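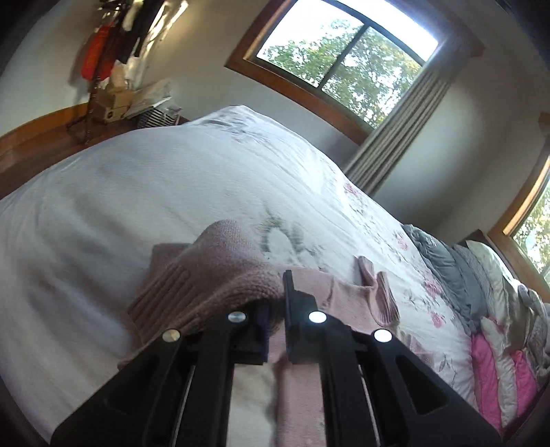

We got our targets for the new scheme on Saturday, which tells you something about how the office thinks of weekends. I've been with Jillach long enough to remember when the holiday lets were done by two people with one bucket, and we've had plenty of bright ideas since. The app was one. This is the first one that wants my hands.

The short version is that some of us now handle clothes and bedding with a black gripper you hold, with two fingers on the end and a camera on it. Dristix, who make the software, want hours and hours of ordinary housework so that a machine can learn it. They say 300 recordings per house is a good start. The machine itself will come from Stasiv, one day, and none of us has met it.

I'll be fair. The extra pay is real, and it's the first time anyone above the level of supervisor has asked how I fold a jumper. But have you tried picking up thick knitwear with two fingers? You pinch a bit, you lift, and the rest does what it likes. With my own hands I can do a bedroom without thinking. With that thing I think the whole time, and by dinner my wrist aches.

At the Plultby briefing we were told it would "free us up for more rewarding tasks". I asked which ones. There was a slide about guest experience. Nobody on that stage could tell me if my hours would stay the same, and I wrote that down, with the time next to it.

What bothers me more is the small stuff. We used to work in pairs and talk. Now you do your recordings alone and keep quiet. My usual partner is on the other side of town with a list of 64 clips to get through, and I hear about her grandchildren by text.

Will a robot ever make a bed in a house with a sloping floor and a guest who leaves wet towels in the wardrobe? Maybe. I was told the app would save us 72 minutes a day, and I'm still waiting for those.

I've signed up until January. After that I want something in writing about hours, and I want my partner back on the same rota.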